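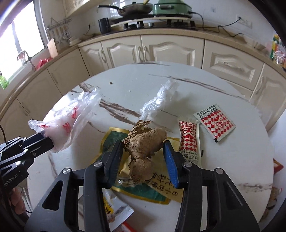

Anju Bhardwaj wrote back on the first draft that the two-handed clips were the only ones where her policy learned to wait, and could we please put the bag-and-object setup before the single-hand one. Done. It's now section 4. Single-hand moved to 5.

4. Two-handed table clearing: recording set-up

Read section 3 (calibration) first. If you skipped it your clips won't merge with the rest and Kacper will send them back.

What we want from this task: one hand holds an object, other hand deals with a bag. Soft thing plus hard thing, same time. The Staleck method trains on the overlap between the two grips, so clips where one hand sits idle are worth very little to us.

4.1 Table

1. Clear the top. Wipe it. Crumbs get on the finger pads and the grip slips.
2. Put out one lumpy object. Ginger root is good, so is a small potato. No two sides alike, that's the point.
3. Add one thin plastic bag, see-through or nearly.
4. Scatter flat stuff: ketchup sachets, snack wrappers, paper. Some overlapping. Don't line them up.
5. Leave the backgroud alone. Stove, cabinets, window, whatever is there. Miłosz tried plain backdrops in January and the results on real kitchens dropped.

Note: marble-pattern tops are fine. Very shiny glass is not, the tracker loses its place.

4.2 Grippers

1. Power on left, then right. Wait for both lights.
2. Open and close each one 2 times, all the way. Full open sets the zero.
3. Check the pads. Torn or peeling pad, swap it before you start and write the swap on the sheet. Textured pad and smooth pad give different slip, we need to know which side had which.
4. Start recording on both. The Mivow app shows one session number. Two numbers means they didn't pair, stop and go back to step 1.

CAUTION: keep your own fingers out from between the jaws. They close harder than you expect and there is no release button on the older units.

4.3 Recording

1. Hold still over the table for a moment. Gives us a clean start.
2. Grip the object first. Around the middle, squeeze until it stops shifting, no more.
3. With the other gripper take the bag by a corner and lift. Let it stretch out.
4. Keep both grips closed together as long as the move allows. The overlap is what gets scored.
5. Put the object down, or in the bag if that's your variant (see the card).
6. Open both. Back off. Stop recording.

Drop something? Keep going. Pick it up and finish. Failed grabs stay in, tagged "retry". We threw them out in the first round and the policy had no idea what to do after a miss.

Note: go slow on the bag. Fast pulls blur and the corner can't be labeled.

Note: swap hands every 13 clips. Most people forget. Set a timer or something.

4.4 How many

131 clips per kitchen, then change kitchens. More from the same one barely helped. In the Jatthorpe runs the curve went flat and stayed flat, while new rooms kept moving it. Total so far is more than 600 clips, not all of them checked.

Caution on reading that: one lab, one object set, same two operators for most of it. Bożena is rerunning with new hands. Don't quote the curve outside the group yet.

4.5 Before you pack up

1. Play back the last clip, both views. Both fingertips of each gripper visible? Good.
2. Look for drift: at rest the tips should not creep. If they do, redo section 3 and mark the session.
3. Fill in the sheet. Object, bag type, pads, retries. Initials.
4. Upload over cable, wifi takes forever. Folder name is kitchen then operator, no spaces.
5. Cut-off for the week is Friday noon. After that it goes in the next batch.

Troubleshooting

Bag won't lift, slides out: pinch further in, take a fold instead of a single layer.

Object spins in the grip: you're above the middle. Let go and regrip lower.

App says "pose lost": point both grippers at somthing with edges, cabinet doors work, hold until it clears. Clip is still usable if the gap was short.

One gripper lags behind the other in playback: don't fix it by hand. Send to Eugeniusz with the session number, he has a script.

Single-hand set-up continues in section 5.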